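3. Building the Arm and Gripper in a Shared Workshop

3.1 Setting and constraints

The Brikulero arm was built in the Sivier workshop, a members' space with a drill press, a small laser cutter, two filament printers and one long bench that could be kept set up overnight. We had no access to a milling machine. Every part of the arm therefore had to be bought, printed, or cut from flat stock and finished by hand. The complete parts list came to 887 dollars, including shipping but leaving out the laptop, which we already owned.

We set three limits before starting. The arm had to run from a single wall outlet. It had to come off the bench in one piece, so that other members could use the space. A fingertip had to be replaceable without tools, as we expected to change the fingertips more often than any other part.

3.2 Gripper

The first gripper closed two parallel plates on a lead screw. It held blocks and cups well and was nearly useless on cloth, where the plates met flat on the table and pushed the fabric ahead of them. The second version, used for all the results in Section 4, has two fingers driven by one servo through a pair of printed links. The links were reprinted twice with thicker walls after the originals cracked at the pivot holes.

Bare printed plastic slides on cotton. We tried silicone sealant, rubber bands and a strip of bicycle inner tube before settling on tape over the fingertips. Silicone gripped best when new but picked up lint and peeled at the edges. The inner tube was too thick to get under a hem. Tape grips less than either, but it is thin, cheap and quick to replace, and its blue color is easy to separate from both the black fingers and the table in the camera image. We use that color to check the fingertip position at the start of each session. Figure 3 shows the taped fingertips against the fabric of a light green garment.

The tape has two faults. It wrinkles where it turns around the end of the finger, and a loose flap can catch on the cloth when the gripper opens. We now retape both fingers at the start of a session and again whenever a flap can be lifted with a fingernail.

3.3 Table and lighting

The work surface is plain white. An earlier surface, a sheet of unfinished plywood, had grain lines that the edge detector took for folds. The white surface removed this problem but made dirt more visible. Sanding dust from the rest of the workshop settles on it, and specks near the garment were sometimes returned as corner points. We wipe the table between runs and discard any detected region smaller than 26 pixels. The filter handles most specks, though not a clump of lint lying against a hem.

Lighting comes from two LED panels aimed at the ceiling. Direct light gave stronger shadows in the folds, which helped the detector in the evening and confused it in the afternoon, when the sun reached the bench. Bounced light gave steadier results at all hours.

3.4 Control and teaching

Motions are recorded by hand. One person moves a small copy of the arm, built from the same printed parts with the gear trains left out, and the full arm follows. The software is a modified version of the Clisico controller, running at a fixed rate on the laptop. We recorded 700 motions on shirts and hand towels, all on the same bench. Recordings in which the cloth slid off the table were kept and marked as failures.

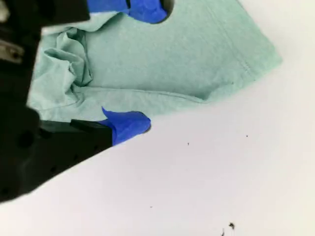
Figure 3. Gripper fingers with blue taped tips at the upper and lower edges of a light green heathered cotton garment on the white work surface.

Closing force was the hardest setting to choose. With too little, the cloth slipped as soon as the arm lifted. With too much, the servo overheated within a few minutes and the links flexed enough to throw the tips out of line. We settled on a current limit found by trial with a dry hand towel and left it there for every garment. A separate limit for each fabric would probably do better on thin jersey, which tends to bunch between the fingers before it lifts.

The base is held to the bench with 2 clamps. It shifted slightly over long sessions, enough to spoil the calibration, until we glued a strip of rubber under the front edge. We still check the base against a pencil mark before recording. The mount design is adapted from the Benavides bracket, with the bolt holes moved inward to clear the lip of our bench.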